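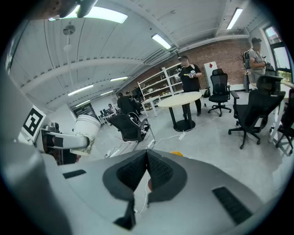
White paper cup with brown line drawings

Pandberg player guide: claiming the daily Talavera bonus
By Dede Dankwa, Friday, January 7, 2022

1. Open the Hudotcombe map and click the fountain.
2. Pick a puzzle. Bovulex says the hard ones pay more. I got 19 coins either way.
3. Click Claim before you leave the map.
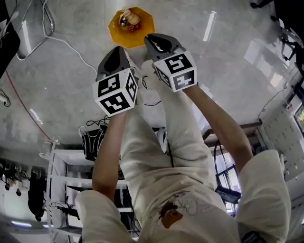

Yellow plate on a gray floor

Note: the "2000 coin jackpot" is supposedly random. I have yet to see it.

Caution: refreshing the page wipes your puzzle.

Last updated: January 2022
Contact | Back to top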